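About the Honcombe Reading Circle

We read novels together, slowly, and we love company!

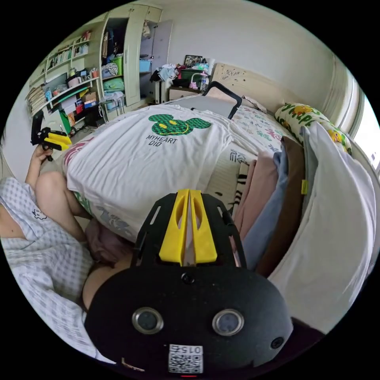 How we got started

Heino Petrauskas opened the circle one June with a box of secondhand paperbacks and a big pot of coffee, and we've been talking about books ever since (sometimes well past closing). These days our lending shelf holds 300 titles, mostly coming-of-age stories and family sagas.

Joining us

We meet Tuesday evenings at 7. Dues are $25 a year, and you're welcome even if you only got halfway through the book.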